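Wulumside Repair and Reuse Library
Progress report to the Birhane Fund, second period

Where we are

The library has now been open for the whole of the period, apart from a fortnight in December when the boiler expressed a view. Members can borrow tools, bring in broken household things, or sit by the radiator and tell us what is wrong with the bus service. All three are popular. Only the first two are in the grant agreement.

Membership stands at 443, against a target for this stage that we passed in the autumn. We lent tools 216 times. The carpet cleaner accounts for a worrying share of these and has a waiting list longer than our dentist's.

Repairs

Electrical items remain the bulk of what comes through the door, chiefly toasters. Furniture is catching up. Stuck drawers, split joints and wobbly chair legs now fill most of the Listomton evening session, which we had pencilled in for sewing. The sewing people have been gracious and moved to the mornings.

We said we would run 18 repair sessions and we ran 15. Two were lost to the boiler and one to a double booking with a ukulele group, who had arrived first and were louder.

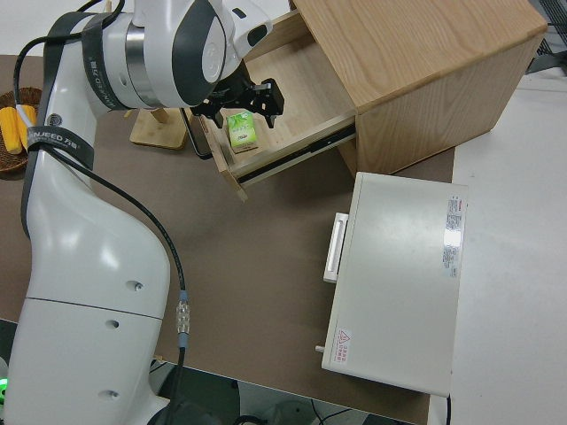

Money

Spending is within budget overall, though not in the places we predicted. Heating is over. Publicity is under, as word of mouth has cost us nothing except accuracy: a number of people came in believing we give away bicycles. We would like to move the unspent publicity money to tool replacement, and enclose the form, which we believe is the right form this time.

What has gone less well

The online booking system, Drirenow, works well for anyone who can find the button. Members over a certain age ring us up, and so do most members under it. We have kept the paper diary going and would ask that the "fully digital" milestone be pushed back to the end of the grant.

Next period

We plan to make up the three missed sessions, open a second collection point in Listomton, and buy another carpet cleaner. A quote for the boiler is attached. Please read it sitting down.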